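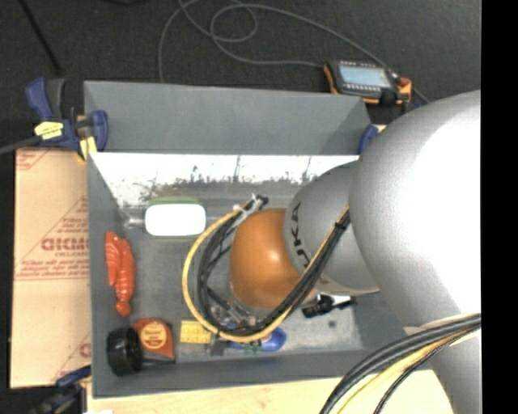 Grasp planner keeps choosing the bin wall, anyone else?

sikside_lou wrote:
Hi all, long time reader, and I finally have something worth bothering you with. We run a KUKA arm over a single gray bin of mixed odds and ends, with the Clivus planner picking the grasps and our own little scheduler on top. Most of the time it's a joy to watch! But every so often the top-ranked grasp sits right on the inner wall, with no object anywhere near it, and the arm goes down there as confident as you please. I pulled the log from last week and out of 2,800 attempts, 526 had a wall grasp in the top 5. I've already raised the score threshold twice and all I got was a planner that sulks and returns nothing. Where would you look first?

pasichnyk_fan wrote:
Welcome! I'd look at the depth before touching the planner at all. A scuffed, shiny wall under strong light gives you ragged depth, and to a grasp scorer a ragged ridge looks an awful lot like the edge of a box. Save one raw point cloud from a bad attempt, color it by surface normal and have a good long look. If the wall comes out lumpy you have your answer, and no threshold is going to fix it.

gridlock wrote:
I'm going to disagree a little, with love. Sure, clean up the depth if you can, but the planner shouldn't be offered the wall in the first place. You know where the bin is. Put it in the collision model as five plates (floor and four sides), throw out every point within a few millimeters of a plate, and then sample grasps. We did that in January and I haven't thought about walls since.

pasichnyk_fan wrote:
That works right up until somebody bumps the bin, and then your plates are in the wrong place and you're throwing away half an object. Ask me how I know, ha.

gridlock wrote:
So clamp it down and re-register at startup! We fit the rim at every launch and it takes less time than the arm needs to home.

sikside_lou wrote:
Ours is clamped, so I'm leaning toward the plates, though I did save a cloud as suggested and oh my, the rear wall looks like a gravel road. Both of you may be right. One worry: flat things lying close to the side. Won't the crop eat them?

zuketti_user wrote:
It will if you're greedy with the margin. We lost thin parts for weeks that way. Keep the points for segmentation and only drop them when you sample contacts, so the object still has its full shape. Also check what your planner thinks the wrist looks like. Ours had the bare arm model with no cable loop on it, and a bundle hanging under the wrist takes up a surprising amount of room when you tilt into a corner. I ended up adding a fat capsule around it, ugly but I sleep better.

sikside_lou wrote:
Well, I have the bare model too, so thank you for that! Update, 6/6/23: plates are in, crop only at contact sampling, rim fit at launch. First 50 attempts, no wall grasps. I'm starting on the cable capsule next, and I'll post the config once I've cleaned out my embarrassing comments.

gridlock wrote:
Leave the comments in, please. And do log the rim fit error each time, so you'll see it drift if it drifts.

pasichnyk_fan wrote:
Still think you should fix the depth :) Try a shorter exposure when you get a quiet afternoon.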